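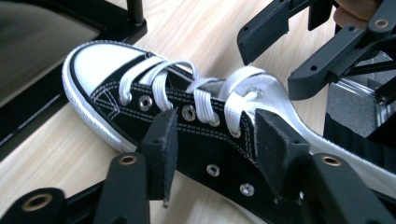

4.2 Finger pads and the canvas shoe task

The hand tools were built in a shared workshop in Terasby, on a bench with a drill press, a small lathe and hand tools. Each has two opposed fingers carried on a black linkage and worked by the operator's grip. The linkage pivots run in brass bushings, which were reamed by hand after pressing. Play at the fingertip is set mostly by the fit of these bushings, and two early sets were scrapped for that reason.

A rigid finger face worked poorly on soft goods. On canvas it tended to slide along the weave until it met a seam or the edge of the rubber, and the grasp then closed in a place the operator had not chosen. We therefore covered the inner face of each finger block with a soft black pad, bonded with contact cement and trimmed flush with a knife. The pad stock was an offcut supplied by Fortin. Its thickness varied within a single sheet, so pads were cut in matched pairs from adjacent strips.

The shoe task uses a low-top sneaker with a black canvas upper and a white rubber sole. It was chosen because it offers two very different surfaces close together. The upper gives way under light pressure and springs back unevenly, while the sole is smooth along most of its length and hardly deforms. A closed grasp on the side of the upper, just below the lacing, is the reference grasp for this task. The approach is made with the fingers fully open.

Figure 4. Open fingers on the near side of the shoe, with the sole beyond them. 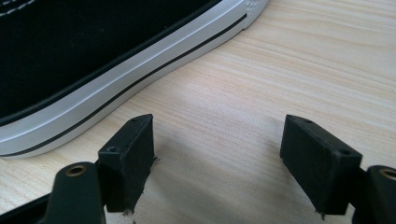
Operators were asked to pause in the open position before moving in, so that the start of each approach could be found in the recording without a separate trigger. Rigoberto Huerta, who also built the second tool, recorded 648 approaches in this way. A further 13 were discarded after a loose pivot screw was found on the left-hand linkage. The full set for the shoe contains 2,189 closures, counting repeated closures within one approach.

Pad wear was the main maintenance problem. The lower edge of the pad is unsupported where it overhangs the finger block, and fibres work loose there first. Wear of this kind can be seen at the lower edges of the pads in Figure 4. It did not change the contact area enough for us to measure with a feeler gauge, but stray fibres are a nuisance in the image — they sit close to the lens and move when nothing else does. Trimming them with nail scissors is quick.

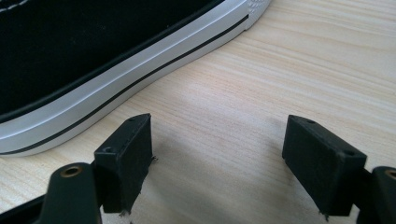
Pads were replaced after some 80 hours of use, or sooner if a corner lifted. Replacement requires the finger block to be taken off its arm, and the opening must then be checked again with a spacer. We used a machined spacer from Fidenberg for this until January, and a block of scrap aluminium cut to the same width afterward. The two gave the same setting within the slack of the linkage.

A wrapped pad, folded under the block and held by a small clamp plate, would remove the free edge altogether. We made one pair to this pattern. The plate added height at the fingertip and caught on the laces, so the bonded pad was kept for all of the results in Section 5.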